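Plunness Paper Mill open day, 6th September

The mill at Plunness opens to the public twice a year, once in February and once at the end of summer. I missed the February date because of snow on the Dorkdale road, so I put my name down early for this one. It was a Wednesday, which kept the numbers low. Most people on the tour were retired, and there was a small group from a bookbinding class who asked better questions than the rest of us.

Getting there is simple if you drive. Follow the river out of Dorkdale, go past the feed store, and turn left at the sign for Nair Landing. The visitor lot is gravel and fills up from the far end. If you come by bus, the stop is on the main road and there is a 40 minute walk along the shoulder, with no sidewalk for the second half. I would not do it in the rain.

Check-in was in the old counting house by the gate. You sign a sheet, get a paper badge, and are asked to tie back long hair and put scarves in your bag. Closed shoes are required and they do turn people away. A man ahead of me in sandals was sent back to his car and returned in rubber boots. Tickets are free but you have to reserve a time. The 10 o'clock group was full and I went with the one after.

The tour starts outside, at the rag store. Plunness still makes part of its paper from cotton, and the bales sit under a long tin roof that is open on the river side. They buy trimmings from garment shops now instead of collected rags, so there are no more buttons to pick out. Our guide had a jar of old buttons from the sorting floor and passed it around. Some were bone and some were shell. The sorting floor itself is used for storage and we only looked in from the door.

From there you go down a ramp to the beater room. It is loud enough that the guide stopped talking and pointed at things until we were through to the other side. The beaters are long oval tubs with a heavy roll at one end, and the pulp goes around and around under it. The smell is like wet laundry. The floor slopes to a drain and is slick in places, so hold the rail. How long a batch stays in depends on the paper. Blotting paper comes out early, and the thin hard writing paper that the mill is known for can take most of a shift. 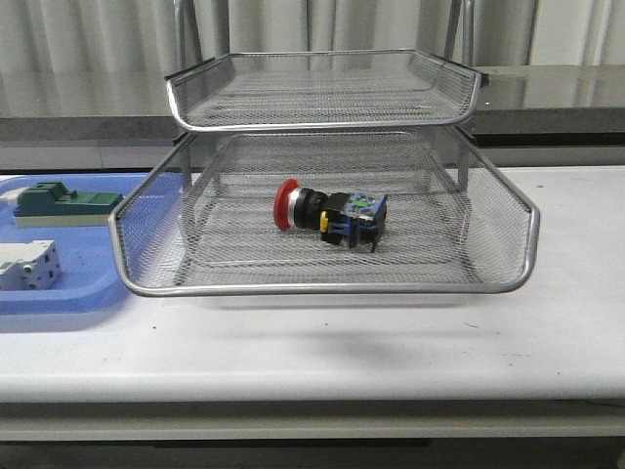 After the beater room we climbed to the vat house, which was the part I had come for. Sheets are still made by hand in one corner of it. The vatman dips the mold, lifts it level, gives it a shake in each direction, and passes it along to be turned out onto felt. It takes a few seconds and looks easy. Each of us was allowed one try. Mine was thick along one side and had a hole near the corner where a drop of water had fallen from my sleeve. You can pay to have your sheet dried and mailed to you, but I let mine go back into the vat.

The molds hang on the wall in order of size. The watermark is a wire shape sewn to the screen, and the house mark is a heron with one foot up. One of the bookbinding students asked how often the wire has to be replaced, and the answer was that it depends on who is using it. There is an older heron mold in a glass case with both feet down. The guide did not know when the change was made.

The machine hall is across the yard. The main machine carries a brass plate reading No. 1511, and everyone at the mill calls it by the number. It was down for a felt change on the day, so we could walk along its full length and see the drying cylinders up close. I was a little let down not to see it run, though it did mean we could hear the explanation. It makes envelope stock and the lining paper that goes to a box company called Ikix. The handmade sheets bring in visitors, but the lining paper is what keeps the place open.

We finished in the sample room, where there are drawers of paper going back through most of the mill's history. You may open the drawers but not take anything out. The order books are kept on the shelf above. The one left open for us was turned to order 1393, for ledger paper with blue lines, with a note in the margin that the blue was wrong and the lot had been sent back. The bookbinders stayed with the drawers and the rest of us went on to the shop.

The shop is small and takes cards. Offcut bundles are the best value. I bought 2 of them and a pad of the writing paper, which takes fountain pen ink well and does not bleed through. The envelopes that match were sold out. Coffee is served from a hatch by the door, with plain rolls, and there are benches on the river side if it is dry.

The whole visit took most of the morning. There are stairs between the beater room and the vat house and no elevator, but the rag store, machine hall and shop are all at ground level, and the staff will take you around by the yard if you ask at the gate. Dogs have to stay in the car. Reservations for the next February open day are taken by phone at the mill office on weekday mornings.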